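Chapter 2
What's in the Mail: Packaging as a Material

I have a confession to make before we get going. I keep mailers. I have a drawer of them at home, folded flat, and when that drawer fills up I start on the space behind the bookcase. My neighbor Hala Semaan once came over to borrow a padded envelope and left with eleven (she sells secondhand sheet music, so they went to good use!).

I bring this up because packaging is the stuff most of us handle every day without ever looking at it. We look at what's inside. The wrapper gets torn open, left on the table, and forgotten until somebody needs the table. In this chapter I'd like you to stay with the wrapper a while longer — what it's made of, what's printed on it, and where it ought to go next.

Start with whatever came to your own house last. You don't need a special sample. A plain brown mailer will keep us busy for several pages.
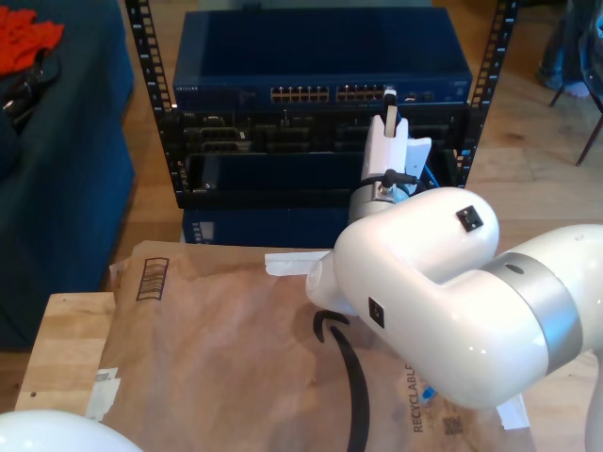 Figure 2.1 A brown paper padded mailer on a light wooden tabletop. Note the word "RECYCLABLE" and the small QR code beside it.

Look at how much a mailer has to say for itself. There's the big logo in the middle, which is for you, and the striped rectangle near the upper left, which looks a lot like a barcode. Then there's that one word in dark letters along the lower right. One word! It sounds simple enough, but we'll spend most of Section 2.3 on it, because "recyclable" describes what can happen to a material, and whether it does happen depends on your town, your bin, and what's still stuck to the paper.

Which brings me to the small bits. Labels, strips, scraps of tape. When I taught this unit one March, my class saved every mailer that reached their homes and brought them in on Monday. We ended up with 233 of them, and 55 still had a plastic label or a strip of tape attached. Povilas Pärn, who had the patience for it, peeled one label so slowly that it came off whole, and he taped it inside the cover of his notebook. The rest of us got torn corners and sticky thumbs.

Before you read on, pick one mailer and do the following:

Weigh it empty, in grams.
Copy down every word and symbol printed on it.
Tear off one corner and sketch the layers you find.
Put any labels or tape in a separate pile.

Keep your notes, please. You'll need the weight again in Section 2.1, where we work out how much paper 200 deliveries add up to.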